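Home | Reviews | Teleop | Sim | Build Logs | About

Review: the Vivton hand controller, after a month of teaching kitchen chores
By Peter Krajčí, May

We use cookies to remember your settings. Accept | Manage

I have been steering simulated arms with a keyboard for longer than I want to admit, and then with a game pad, and then with a 3D mouse that made my wrist ache by lunch. So when the Vivton came down to 265 I bought one with my own money and cleared a weekend for it. I was recording my first usable demos by Monday morning, which has never happened to me with any input device before!

The Vivton is a grip you hold in one hand, with a trigger for the gripper and a clutch button under the thumb. Hold the clutch and the arm follows you. Let go and it stays put while you move your hand back to somewhere comfortable. Plenty of controllers do this, but the clutch on this one has a real click to it, and after an evening I had stopped thinking about it. The trigger is even better. It has a long, light pull, so you can close the fingers slowly on something thin instead of snapping them shut and hoping.

Setup took me 6 minutes with the Ondrejka plug-in, most of that spent finding the right USB port. Axis mapping is done by pointing the grip at the robot's base and pressing the clutch twice. I got it backwards the first time (left was right, very funny for a short while) and redid it.

I tested in the Flurkby kitchen, the stock layout with the L-shaped counter, because it is awkward in all the ways I care about. The arm has to reach over to the back section, and things there stand close together. Picking up the mug is easy with any controller. Getting the fingers down between the soap dispenser and the bread without nudging either is where the 3D mouse used to lose me, and with the Vivton I was doing it by the second evening. The fine mode helps a lot here — squeeze the side button and your hand motion is scaled down, so a big sweep becomes a small careful one.

Replays look good too. My old keyboard demos were all straight lines and little pauses, and the policies I trained on them picked up every pause. These come out as one smooth reach, and I throw away far fewer takes.

Now the grumbles. There are two. The cable is short, and stiff enough to tug at your hand when you twist to the left. I ended up taping mine to the desk. And there is no force feedback beyond a faint buzz when the gripper closes, so you're judging contact by eye. In a cluttered view with the gripper covering half of what's behind it, I kept a second camera window open all the time.

The Taltholm grip is the obvious alternative. It's wireless, and I liked the lighter body when I borrowed one, but its trigger is a plain on/off switch and I missed the long pull within ten minutes. If you mostly move big blocks around, you may not care. For kitchen stuff I would take the Vivton and live with the cable.

Left-handers: the side button can be swapped in the settings, under "Grip", though the thumb rest is still molded for the right hand. I'll be trying drawer opening next and will add notes to this page as I go.

Get new reviews by email. Enter your address to subscribe. 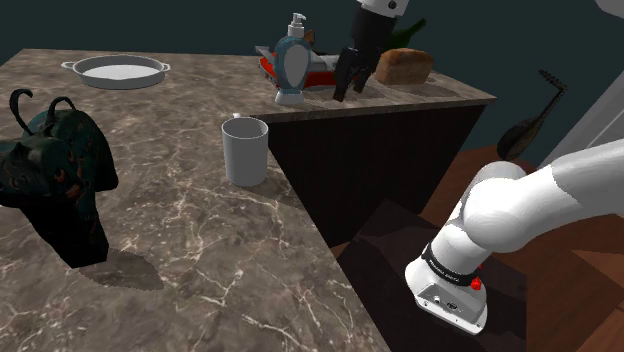
Lining up between the soap dispenser and the bread in the Flurkby kitchen, gripper open.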